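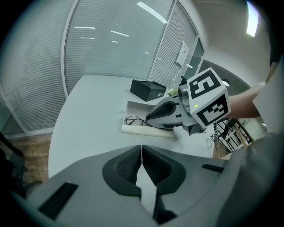

Rogelio Rivera
Course notes, Robot Software, unit 3: where is the gripper, and when?

Okay, pose tracking. Last unit we spent all our time on the arm, where you get the hand position almost for free: read the joint encoders, run forward kinematics, done. Hand-held grippers don't give you that. There are no joints between the table and the fingers, just somebody's arm, and I have yet to find an encoder for an elbow. So we have to work the pose out from what the cameras see.

The cube on the end of the second gripper is what I want you to think about first. It has a different marker pattern on each face you can see, and the software knows (from a little config file you'll edit in the lab) which pattern belongs to which face. Find one marker in the image, get its four corners, and you can solve for where the cube is. Find two faces at once and you get a much steadier answer, especially in rotation. One flat marker seen nearly straight on can flip on you — the solver finds two tilts that fit the corners almost equally well and happily jumps back and forth between them. You'll see it in your plots as a nasty sawtooth. Two faces pretty much kill it.

Frames, frames, frames

Please write your transforms with both names, every time. I use T_cam_cube for "takes a point in cube coordinates and gives it to me in camera coordinates." Then the chain reads itself:

T_world_tip = T_world_cam * T_cam_cube * T_cube_tip

The inside names match up, the outside names are your answer. If the inside names don't match, stop and fix it before you run anything. More than 100 times I've watched a student flip signs at random until the plot looked right, and then it falls apart on the next recording.

T_cube_tip is the one people forget. The cube isn't the fingertip! You care about the tip, and the offset between them is fixed but it isn't zero, so a small error in the cube's rotation swings the tip by quite a bit. Work it out on paper: small angle times distance. It's a good warmup and I like it as an opening question at the board.

Time is worse than space

The camera stream and the finger width stream don't share a clock. In the Clastholm recordings each stream has its own timestamps, and you have to line them up. Don't just match the nearest sample and move on. Interpolate positions linearly, interpolate rotations with slerp, and never average quaternions by hand without checking the signs first (q and -q are the same rotation, and your average will land somewhere silly).

Good trick from the old Macapagal course: open and close the fingers sharply a few times at the start of each recording. Then you slide one signal over the other until the edges agree, and that's your offset. Write it down in the log.

Dropped detections

Markers go missing. A hand covers one, a bright light washes one out, motion blur smears the corners. For short gaps, interpolate. For long ones, cut the recording in two and keep both halves. I call anything over 300 ms long, and you're welcome to argue with me — bring a plot.

For the lab (due at the end of the unit, in pairs)

Load a Clastholm recording and plot the raw cube position. Mark the gaps.
Edit the face config so every detected marker lands on the same cube center.
Compute the tip path and plot it next to the cube path.
Find the clock offset and say how you found it.

Use the Bonitz viewer if you want to look at frames in 3D. It's slow to load but the axes are colored properly, red x, green y, blue z. Read chapter 2 of the reader before you come, mostly the part on rotations.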